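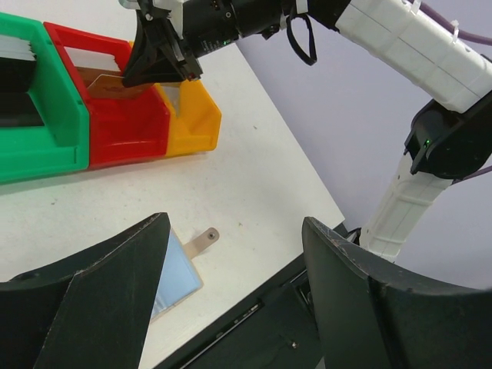
## Sorting record cards into open-front bins: one colour per category, or one per stage?

**Posted by Bijan Kordestani**

I am responsible for the sample library of a small teaching collection, and I should be grateful for guidance on the use of coloured bins at a sorting table. We hold 438 flat cards, most of them pale, with a smaller number of tan ones. They are presently being placed into three open-topped plastic bins with sloped front lips, coloured green, red and yellow and set end to end on a white table.

Two arrangements have been proposed. Under the first, each colour would denote a category of card: green for textiles, red for papers and yellow for finishes. Under the second, each colour would denote a stage of work: green for cards that have been checked, red for cards requiring attention and yellow for cards to be returned to the lender. The Nisteck labelling guide, which we follow for our shelving, does not address the matter.

I would also welcome advice on whether cards should be stood upright or laid flat. When they are placed at an angle they tend to slide forward towards the lip.

---

**Eugeniusz Wasilewska**

The second arrangement is to be preferred. Categories multiply over time and three colours will not accommodate them, whereas the stages of a checking procedure seldom change. The category should be recorded on the card itself, in the upper corner, where it can be read without lifting the card from the bin.

With regard to the position of the cards, I recommend the following:

- Stack checked cards flat, up to a maximum of 40 in a bin. A taller stack is difficult to remove with one hand.
- Stand cards requiring attention upright against the back wall, with a stiff divider behind them. A card left leaning in front of the divider will bend if it remains there overnight.
- Clear the bin for returns at the close of each session, and keep a small slip inside it bearing the lender's name.

The bins should remain in the same order at all times. Staff learn the position sooner than they learn the colour, and a colleague who does not readily distinguish red from green will depend upon it entirely. A written label on each front lip is advisable for the same reason.

At Mondale we sorted 122 cards in one afternoon by this method, with two persons at the table. Three were later found in the wrong bin.

---

**Femaler**

We use colour by category and have had no difficulty, although our set has only 84 cards. Please ensure that the bins are pushed well back from the front of the table. Ours were not, and the yellow one was knocked to the floor in October.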